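Gardening › Vegetables › Heirloom varieties › Jarnstead

Jarnstead (runner bean)
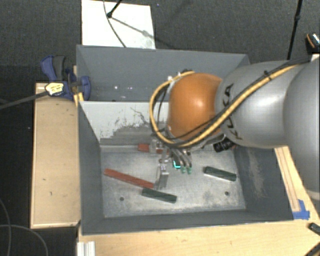

Jarnstead is a climbing runner bean grown for its long green pods and its large, speckled seeds. It was selected by the grower Todor Dervishi from a mixed row of older beans, and is named after the village where he kept his plot. Seed was first offered for sale by Etov, a small mail-order house, under the catalog number 301.

Description

The plants are vigorous and twine counterclockwise up poles or string. Flowers are red with a paler lower petal, and open from early summer onward. Pods are flat and slightly curved, with a rough skin. They are tender when young but become stringy soon after the seeds begin to swell. The ripe seeds are mauve with black markings and are dried for use in soups and stews. Dry seeds must be soaked and boiled thoroughly before eating.

Cultivation

Seed is sown outdoors in May, once the danger of frost has passed, or a little earlier in pots under cover. It is planted two inches deep, with 4 seeds to each pole. Gardeners often thin these to the strongest two. Jarnstead does best in deep soil that holds moisture, and flowers may drop without setting pods in hot, dry weather - a common complaint in warmer regions. Picking starts about 21 days after the first flowers open and should be done every few days, as pods left on the vine slow down further cropping.

The roots are fleshy and can survive a mild winter under mulch. In cold areas they may be lifted and stored in barely damp sand.

Related varieties

Vivside is a white-seeded selection made from Jarnstead by Rajeshwari Warrier. It is shorter and crops earlier, but the pods are smaller. Chaudhry, a dwarf bean sometimes listed as a form of Jarnstead, is a common bean and does not cross with it in ordinary garden conditions. Jarnstead and Vivside cross readily - growers saving seed from either usually plant only one of the two.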